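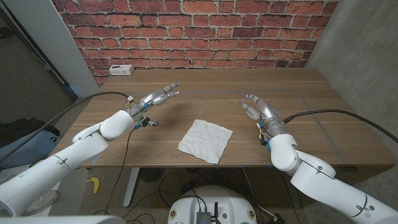

Crumpled napkin, brown wood-grain table, brick wall behind.

1/ Short thread on paper napkins. We put out nearly 1,000 last season at Kindville suppers and I have opinions on folding them now.

2/ Start with the creases. A crumpled paper napkin will still take a fold if you lay it down and press from the middle out with a flat palm. Don't rub. It tears.

3/ Line one side up with something straight before you fold. Blue tape on the tabletop is good for this. Table edge is fine too.

4/ Fold in half, press, fold in half again. That's it. Domnica Dinu does a pocket fold for the fork and it looks nice, but it takes her 2 minutes each and we set 50 places.

5/ Alina Căpraru asked about ironing them. I tried in April, low heat, no steam, under a dish towel. They came out flat. I wouldn't do it for more than 4.

6/ White shows every wrinkle. The cream ones from Balmont hide it better, but they're thinner and stick together in the pack.

7/ If it's too far gone to fold, it goes in the basket by the sink and gets used for wiping out pans. We don't put those back on the table.

8/ Cloth is a separate thread. I still have to wash the ones from the last supper.

18/09/2022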